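Shared Guideline for Tabletop Robot Arms Opens for Comment

Sep 28, 2020

A draft set of working rules for small robot arms used on benches and tables has been published by the Petia working group, and comments are open until the end of October. The draft runs to 30 pages and covers labs, training rooms and small workshops where people and a robot arm share the same table.

Three member firms wrote most of the text: Jirnano, Adton and Brunner. The group started work last year after its members compared their house rules and found that they disagreed on basic points, including who may restart an arm after a stop and whether loose items may stay on the table during a run.

The draft is meant to sit alongside existing machine safety law. It does not replace the risk assessment that an employer has to carry out, and it sets no limits on force or speed. Those remain a matter for the arm's manual and the site's own assessment.

Most of the new material deals with daily use. Before the first run of a shift, the operator checks the stop control, the mounting bolts and the gripper fingers, and signs a log sheet. The same check is repeated after any change of gripper. A program that has been edited must be run once at reduced speed with a person at the stop control.

A separate chapter covers the objects an arm is asked to handle. Sites are told to keep a written list of them, with weight and any sharp or breakable parts noted. Electrical items such as extension cords and power strips may be used as handling objects only if they are unplugged at both ends and marked as such. Glass is allowed with a guard in place.

Cables get two pages of their own. Lines running along the arm should have enough slack for the full reach of the wrist, and should be tied so that a loop cannot catch on a finger or on an object being lifted. The group asked members to report stoppages over a trial period, and received 265 reports from 6 sites. Snagged or pulled cables were the most common cause, followed by objects that had been set down outside the marked area.

On table layout, the draft recommends a cloth or mat with clear color blocks, so that staff can say where an item belongs without measuring. Items that are not part of the current task may remain on the table if they are on the list.

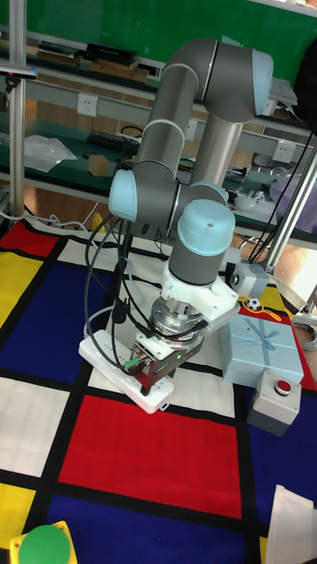
Storage near the arm is treated more strictly than in the earlier version. Shelves and benches within reach of the arm at full extension must be cleared before a run, or the reach must be limited in software and the limit recorded in the log. Shelves beyond that reach are left to the site.

The section on training is likely to draw the most comments. It asks for a half-day course for anyone who works at the table, including people who never start a program themselves. Smaller sites have said this is too much for short-term staff. Brunner has proposed a shorter course for people who only place and remove objects, and that option is printed in the draft as an alternative.

The draft can be requested from the Petia office under document number 1777. Comments should give the section number and suggested wording. General remarks will be read but may not get a written reply.

A revised text will go to the members for a vote once the comments have been sorted. Sites that already follow the earlier version can keep doing so until the new one is adopted.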